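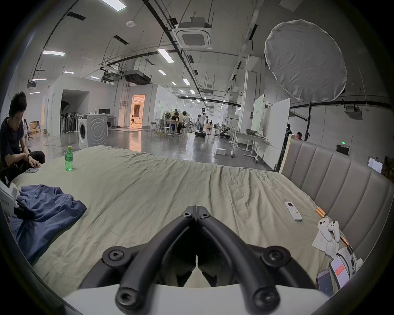
Drillia Opens Its Bedroom Test Floor to Show Where Household Robots Stand

Can a machine tidy a bedroom yet? Drillia, the home automation company, has spent since June trying to find out, and today it is sharing the first results from its chore program, run together with furniture maker Bakau.

The short answer is "partly," and the team is delighted with partly!

The program covers five chores: making a bed, clearing it, folding clothes, loading a washing machine and putting away small items. Drillia's people have so far recorded 2419 attempts by hand, using grippers shaped like the ones a robot would carry, and the robots then learn from those recordings. Three of the chores now work more often than they fail. Folding and bed making are still hard.

"Cloth is wonderful stuff to work with, and it drives us up the wall," said Xiaoyan Yin, who leads the program. "A remote control keeps its shape when you pick it up. A pair of jeans has a new shape every time you touch it, and then you set it down on a wrinkled duvet and the edges get hard to find. We had a week in which almost every fold came out as a ball. The week after, we got sleeves!"

Most of the work happens on a full-size bed in the middle of the company's open lab, with the kind of clutter people leave on beds: clothes, phones, cables, tissues, a bottle.
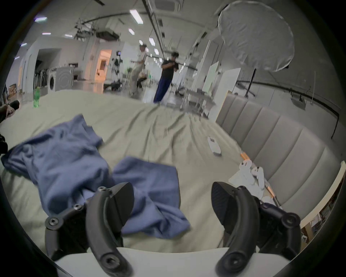
What Comes Next

Drillia will add two more bed setups this fall, with heavier blankets and darker sheets, and start longer runs in which one machine clears the bed and carries the clothes to the washer without a restart.

"I want to see it done slowly and done right," said Joonas Toivonen, who runs testing at Bakau. "Speed can wait. My own kids take all morning over it."

Researchers and teachers who would like to visit the test floor can write to Marjatta Harju at the Drillia press desk.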